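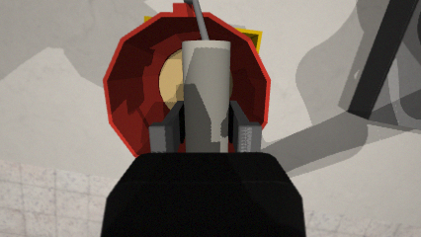

Attachment 1 on ticket 619: white cylinder held between two gray fingers, thin rod out of the top. Rendered.

Ticket 619
Subject: Attachments over 20 MB vanish after upload to Histport
Status: Reopened
Priority: Normal (customer asked for High)
Product: Histport web client, shared library
Opened by: Trillwood office

Original report
Since the February update, any file over 20 MB that we add to the shared library shows a green check mark and then isn't there when someone else opens the folder. Smaller files are fine. The person who uploaded it still sees it. We were told the update "improved large file handling." I would like to know for whom.

Reply from Druvik support
Thank you for reaching out. Please clear your browser cache, sign out, sign back in and try again. If the problem continues, try a different browser.

Reply from Trillwood
Cleared the cache on three machines. Signed out and in. Tried a second browser, then a third. Same result in all of them. I don't see how my cache could hide a file from a coworker in another building, but I did it so that we can move on.

Reply from Druvik support
We were able to upload a large file on our side without problems. This is most likely related to your network. Please check with your provider and confirm that no firewall or proxy is interrupting the transfer. We will mark this ticket as Resolved for now.

Reply from Trillwood
Please don't mark it Resolved. Nothing was resolved. When you say you uploaded a large file without problems, did a second account open it? I can upload one without problems too, if seeing it from my own account is the test.

I took a laptop home and repeated everything on a different provider with no proxy. Results:

19 MB file: visible to uploader, visible to others
20 MB file: visible to uploader, visible to others
21 MB file: visible to uploader, not visible to others
21 MB file, zipped down to 5 MB: visible to everybody

If this is my network, it is both of my networks, and both of them care about the same number.

Reply from Druvik support
Thank you for the detailed testing. We repeated it with two accounts and do see a delay before the file appears for the second user. Our storage partner Venckus scans larger files before they are released to the shared library. This can take a few minutes at busy times.

Reply from Trillwood
How many minutes? The first missing file has been waiting since the day we opened the ticket. I also can't find any mention of a scan in the release notes or on the help page, and the green check mark says "Shared." If a file is sitting in a queue, the screen should say so.

Internal note (made visible to customer)
Queue checked. Items from this account are listed as "scan complete, release pending." The release job looks for the old library ID, which changed with the February update. Scan itself is not slow. Workaround: move the file to a private folder, then back to the shared library.

Reply from Trillwood
The workaround works on one file out of the three I tried. The other two now show up twice for me and still not at all for anyone else. I'm not going to do this by hand for a whole library, and I'd like the duplicates gone.

Reply from Druvik support
A fix for the release job is planned for the next update. We have removed the duplicates. May we close the ticket?

Reply from Trillwood
No. The duplicates are gone from my view, and so is one of the originals. Please restore it from backup and leave this open until the update is in and I've tested it from a second account.

Status changed: Resolved to Reopened
Waiting on: Druvik support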